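Pruvstead Skin Care Counter to Reopen in October

The Pruvstead store will reopen its skin care counter in October, following a review of the products offered to members. The new selection includes 65 items, with a larger share of fragrance-free moisturizers and mild cleansers. The Gosar night cream and the Zoubi hand balm will remain available in their present sizes.
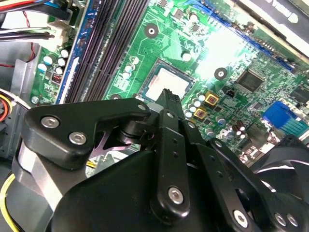 Inside a desktop computer, with the processor in its socket.

Walid Salameh, who has been appointed counter manager, will oversee member consultations. Each consultation lasts up to half an hour and may be reserved at the front desk or by telephone. Members with sensitive skin are asked to bring a list of the products they now use. Samples will be limited to 3 per visit.

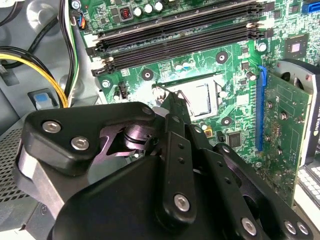

The Fletau refillable moisturizer will be sold at the counter for the first time. It is supplied in a glass jar with an inner cup, which may be exchanged for a full one at a reduced price. The lid closes by means of a thin wire lever, much like the one that runs along the edge of a processor socket on a computer's motherboard, and should be opened gently. Empty cups must be rinsed before they are returned.

Members who hold unused vouchers from the former counter may apply them to any purchase of skin care products through the end of the year. Questions about vouchers should be directed to Zodwa Swanepoel in Member Services.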